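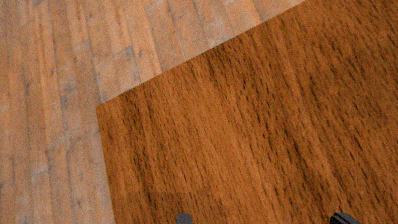 Figure 10. Wrist view in the simulator with the gripper open over the bare tabletop.

Section 11. Recording a Demonstration by Remote Control

This section applies to the Groltik simulator when it is operated with the Drukard hand controller. Operators must complete the controller calibration in the previous section before they continue.

11.1 Preparing the view

1. Start the simulator and load the tabletop scene without objects.
2. Select Wrist View. Both fingertips should be visible at the bottom of the window, with a clear gap between them.
3. Move the arm slowly until one corner of the tabletop comes into view. The lighter plank floor will show beyond the edge.
4. Press Set Home. The arm returns to this pose at the start of each demonstration.

Note: The table and the floor are both wood. Operators who have difficulty telling them apart may raise the contrast under Display. This setting does not alter the recorded images.

11.2 Recording

1. Load the task file and wait for the object list to appear in the side panel.
2. Hold the trigger halfway to take control of the arm. Releasing it stops all motion.
3. Press Record, then guide the gripper through the task at a steady pace.
4. Close the fingers by pressing the trigger fully — a short tone confirms the command.
5. Return to the home pose and press Stop.
6. Mark the demonstration as Keep or Discard. Discarded files remain on the disk until the session is closed.

Caution: Do not drive the fingertips into the tabletop. The simulator will permit it, but the same motion replayed on a physical arm may damage the fingers or the wrist.

Caution: Do not change the view while recording. A file that contains a view change is rejected on import with Error 148.

11.3 Ending the session

Close the session from the File menu and enter the operator's name. Files recorded at the Kurkcombe site must be sent to Canan Duman for review before they are added to the training set. Requests for new task files should be addressed to Sunil Chowdhury.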